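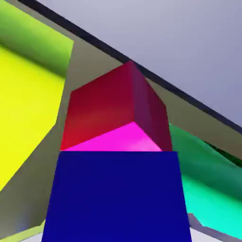

A red cube among other brightly colored blocks, in a computer rendering.

Clollov, a publisher of travel guides, will release a new edition of its Prunthorpe guide this spring, the company said on 7 Feb 2024. The book covers the town, the coast path and the 19 villages inland.

The last edition went out of print in January. The new one has 81 more pages, most of them given over to walking routes and places to stay outside the town. Bus timetables have been dropped. Readers will find a list of stops and the operator's phone number in their place.

Two chapters are entirely new. One deals with the harbor and the ferry to Cordeiro, and the other with traveling in winter, when many guesthouses close. The fold-out map, left out last time to save money, is back and now shows campsites and drinking water.

The guide will cost $17 in paperback. A digital version will go on sale the same day, and people who buy the paperback can download it free.
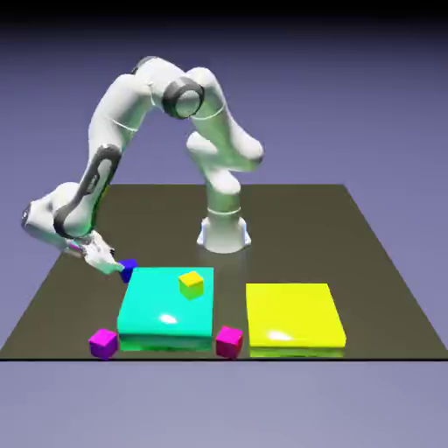
Ivone Moura said she would miss the timetables, because phone coverage on the coast path is poor and the stops there have nothing posted. She added that the old map was the only part of the book she ever carried with her, and that she would buy the new edition for that alone.

Clollov said a guide to Hukton, in the same format, is planned for next year.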